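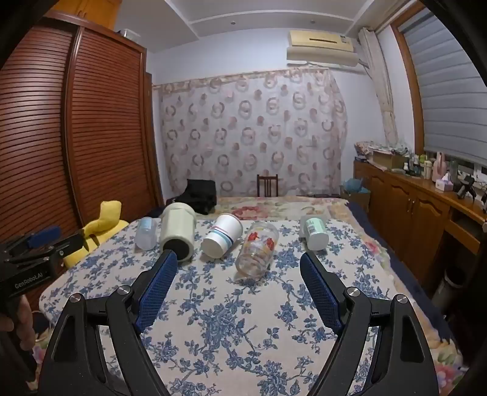 The Bandwood gripper is a two-fingered grabbing tool you hold by a handle, built from a parts list you can get through in a couple of evenings plus a bit of swearing at small screws. I started it at home and finished it in the shared workshop at Verard, and these are the questions that keep landing in my inbox. Most of them are about the fingers, so a quick word on those first: they're black, each one pivots on a round silver screw near the top of its linkage arm, and each has a blue mesh-textured pad on the inner face. The pads are my favourite bit of the whole thing!

**Do I need a workshop?**

No. A table, a decent lamp and a set of small screwdrivers will get you through nearly all of it. I used the workshop for the pillar drill and for the company. If you've only got a hand drill, clamp the linkage arms together and drill them as a pair so the holes line up.

**How long does the build take?**

My first took three weekends, and one of those went entirely on putting the left linkage in back to front (twice). The second went together in a single weekend. If you read the whole assembly sheet before opening the bag of screws you'll beat me easily.

**What does it cost?**

The parts came to £103, counting the pads and the screws but leaving out the handle, which I already had in the scrap box. The bearings were the dearest part. Please don't buy the cheap ones, I've done it for you and they rattle.

**Which objects should I practise on?**

Whatever's in the recycling. Paper cups, jars, small plastic bottles, anything with a round side. Lay them down on something soft like a bedspread and they get much more interesting, as the surface gives when you push and the fingers have to get in underneath. Paper cups are the best teacher of the lot. Squeeze too hard and you'll know straight away.

Glass is fine once you trust your grip. Start low and over something padded.

**Why mesh pads and not plain rubber?**

I tried plain rubber first. It was lovely on plastic and hopeless on anything dusty. The mesh has a bit of give and wipes clean with a damp cloth. Cut it slightly oversize, glue it, leave it overnight under a weight, then trim – trimming first leaves you with a lifting edge at the fingertip, exactly where you don't want one.

**My fingers don't close evenly. What have I done?**

Nearly always the pivot screws. Tighten both until they just bite, then back each one off an eighth of a turn. Open and close the fingers by hand and feel for a sticky patch. If one side still lags, check for a burr in the hole before you start blaming the spring.

**Can I put a motor on it?**

Yes, and it's great fun! The Zaugg board in the optional parts list will drive a small servo, and there's room for it behind the linkage. Get the hand version working smoothly first though. A motor will happily hide a stiff joint until something strips.

**What is Plavenex?**

It's the little logging program I wrote to go with the motor version. It records how far the fingers are open and draws a graph. My longest session so far has 1,709 grabs in it, and you can see the point where I got tired and started pinching everything far too hard. It runs on any old laptop.

**Can children build one?**

With a grown-up doing the drilling, yes. We had a group of 8 through the workshop in September and every gripper picked up a paper cup by home time, though a couple needed their pivots loosened. Mind small fingers in the linkage.

**Can I change the design?**

Please do! Longer fingers, different pads, a fatter handle, all of it. The one measurement I'd leave alone is the spacing between the two pivots, as the arms foul each other if you bring them closer. If you make a left-handed handle I'd love the drawings, I still haven't got round to that one.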